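# Gripper won't let go of cloth bag after a protective stop

Posted in: Arms and end effectors

**Inna Didenko**

We run a small bench arm with a Sisar two-finger gripper, and the job is opening and closing cloth shopping bags with bottles inside. The arm pulls the flap to one side, waits, then lays it back. It has worked for most of the month.

Yesterday the arm went into a protective stop while it was holding the flap. The controller log gives fault 388, then fault 190 right behind it. The arm froze, fine, that's what it should do. But the gripper stayed shut on the hem and kept its holding force. I cleared the fault from the pendant and the arm started moving again with the fingers still closed. It went for its home position and took the bag with it. One bottle tipped over inside the bag. Nothing broke, and my hand was not in there, but it had been a minute before.

The open command did nothing until I cycled power on the gripper. After that it opened normally.
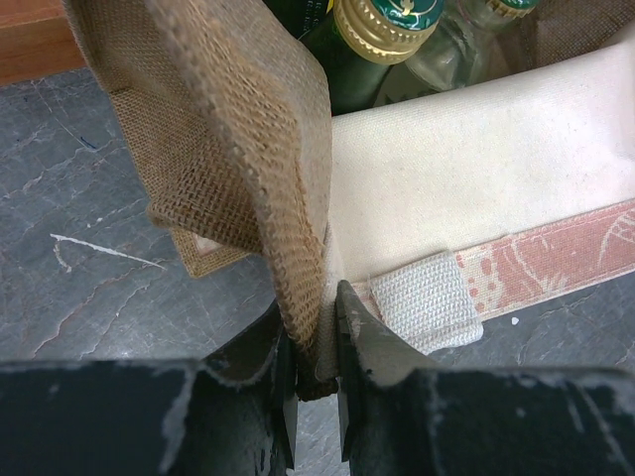 The bag is burlap and canvas, and the hem of the flap is folded over and stitched, so it is a good deal thicker than the rest. I have the grip force set to 4 on the Sisar scale. At 3 the hem slid out now and then. The finger pads are the original ones and have a lot of wear on them.

What I would like to know:

- Is the gripper supposed to hold through a protective stop, or is that a setting?
- Why would it ignore the open command after the fault was cleared?
- Is there a way to keep the arm from going home by itself while something is gripped?

Controller is a Wonon, firmware 687. Gripper is wired through the tool connector.

---

**Taner Yalçınkaya**

Had something like it with towels. Turn the force down and get new pads. Worn pads make you squeeze harder than you need to. Don't know about the fault codes.

---

**Marichka Lytvynenko**

Holding through a stop is normal for most grippers. If you carry something heavy or breakable you don't want it dropped every time the arm trips. So I would leave that alone.

The open command is a different matter. On our Wonon the tool connector gets its own fault state, and clearing the arm fault on the pendant does not clear the tool. The gripper then sits there with power but takes no commands. Look on the tool page of the pendant – if the status is still yellow after you clear, that is your problem. There is a separate reset button on that page. Yours may be laid out differently, ours is an older unit.

For the homing, check the recovery setting. Ours came set to "return home after clear." Change it to "wait for operator." Then add a check at the top of your home routine:

1. Read the gripper width.
2. If it is wider than the fully closed value and the gripper was last told to close, stop and show a message.
3. Only move after someone confirms.

A thick hem should be enough for the width check to see. On thin canvas I would not trust it.

And please press the emergency stop before you reach into the bag, every time. A protective stop can be cleared by somebody else standing at the pendant.

---

**Inna Didenko**

The tool page was yellow, yes. I made it fault again on purpose with an empty bag and the reset there freed the gripper without a power cycle. Recovery is now on "wait for operator." New pads are ordered, and I'll try force 3 again when they come. Still don't know what set off 388 in the first place.

---

**Severyn Hnatiuk**

Check the cable where it bends at the wrist. I got 388 and 190 together on an Andby arm with the same controller, and it was the tool cable pulling tight when the wrist turned past a certain point. Only happened in one pose. More slack in the loop and it went away.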